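Gripper notebook - soft pads, two-handed cloth, November

Start 9.40, me on left unit, Dima on right

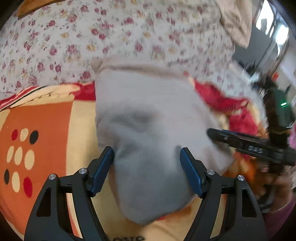
Pad swap first. Took the old Claletti pads off both hand units and put the Braltby rubber ones on, because the old set was letting go of anything thin once the fabric was hanging under its own weight. Fresh pads feel grabby, maybe too grabby, more on that below. Did the bedding set again so we can compare with last time, same bed, floral spread underneath and the dotted blanket on top. The grey-white cloth is the one I care about. Pinched low down like this it bulges out above the pads and the paler rim just flops over where it wants, so the wrist view gets a lump of fabric and not much of an edge. Can't see how the second gripper is supposed to find a corner from that. Need to grab nearer the rim and let the body hang.

Runs

Clip 277 - first proper one with new pads. Left holds, right comes in from the side. Dima missed the rim twice and got it on the third go. Keep, mark as messy.

Clips after that, pick and hand over only, no fold. Better. Handover works if left stays dead still, falls apart if both of us move. We both know this and we both still do it.

One bad one where the right jaw shut on a double layer and dragged the blanket with it. Binned.

Lunch. Controller left on by me, battery on left unit at a third when I got back. My fault.

Pads, old v new

Old: slip on the thin stuff, fine on towel, let go cleanly.
New: no slips on thin that I noticed, good on towel, but slow to let go. Cloth sticks to one side and you have to shake it. Shaking is no good in a clip, the arm will only learn to shake.

Tried a dusting of talc on one pad. Released fine for a bit then slipped worse than the old ones. Wiped it off. Don't do that again.

Fidelina thinks the release thing is opening width and nothing to do with rubber. She may be right, we have the stop set narrow from the cutlery work and never put it back. Will open it up and rerun before ordering anything.

Linkage

Left finger has a touch of play at the pivot. Nipped the screws up a quarter turn, play gone, but then it felt stiff closing so backed off half of that. Left it there. Somebody with more patience please put threadlock on, the blue one, the tube is in the Todanby box with the spare fingers.

Encoder on left reads 1255 closed on nothing and 2932 full open after the rebuild. Written on tape on the handle as well. The old numbers in the config file are wrong now so dont load the old config. Right unit not rechecked.

Camera

Blur is the main complaint. Anything the other person moves at normal speed smears, and with the window in view the exposure hunts about every time you tilt up. Fixed the exposure by hand around two o'clock and it was steadier but the dark folds went to mush. Half way setting saved as "bed2". Dima wants to draw the curtain and use the lamp. Worth a go, though the lamp throws hand shadows all over the cloth.

Wide lens stays for now. The narrow one from Pană was sharper on the pads but you lose the other gripper completely until it is nearly touching, and for two-handed work that's useless.

Tracking dropped out four times, always when one of us leaned right over the bed. Think it just runs out of things to look at when the spread fills the view. Stand further back, reach more.

Count on the drive is 606 clips for this task now, bad ones included. Haven't been through them.

To do
- open the stop on both units, rerun the release test
- right unit encoder, open and closed
- threadlock
- ten clips grabbing at the rim, ten lower down, same cloth, Dima and me swapping sides
- curtain and lamp
- ask Fidelina wether the arm gripper can even open as wide as the hand ones, if not most of this is pointless

Packed up 4.15. Both batteries on charge, old Claletti pads in the bag with the talc.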